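Does Everything Have to Go Back Where It Came From?

Grown-ups love to say that a tidy table is a happy table. Is it? Tables don't have feelings, so let's leave that one alone and ask something we can check: what does clearing a table do, and which bits of the usual advice are worth following?

Start with the word "away." People say "put it away" as if away were one place. It isn't. A bowl goes to the sink or the cupboard. An orange goes to the fruit bowl, or into you. A drink can goes in the recycling if it is empty and in the fridge if it has never been opened. Three things, and already there are several different aways.

Then there is the shelf under the table. Lots of low tables have one, and lots of people treat it as magic. Slide something under there and the top looks clear! But a can on the bottom shelf is still a can you haven't dealt with. It is just harder to see from the sofa. Look down there and you may find crumbs and specks too, which should make you suspicious of anyone who says the room is finished.

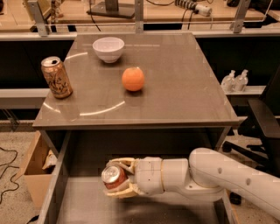
A reader of the Dresa children's page wrote in to disagree. The bottom shelf is the best part of a table, the letter said, and if you keep it for one kind of thing, such as drinks or board games, then it counts as a proper place and you shouldn't call it hiding.

Fair enough. A shelf with a job is a place. A shelf with whatever was in your hand at the time is a pile with a roof on it.

What about shiny tables? You may have heard that a shiny top is a clean top. Be careful here. A glossy surface bounces light back toward your eyes, so you can see bright streaks and sometimes a faint upside-down orange underneath a real one. That tells you the surface is smooth. It doesn't tell you whether someone wiped it. To find out, crouch until your eyes are nearly level with the tabletop and look across it toward a lamp or a window. Dust and sticky rings show up much better from down there.

Here is a test you can try. Pick 6 things that are out in your living room. For each one, say exactly where it lives. If you can't, the trouble may be that it has no home, and being told to "tidy up" won't fix that – somebody has to choose one first.

Cardboard boxes are the hardest. They arrive, they get opened, and then they sit beside the furniture with the flaps out for weeks. Ask who is keeping it and what for. "It might be useful" is an answer, but you are allowed to ask again in September.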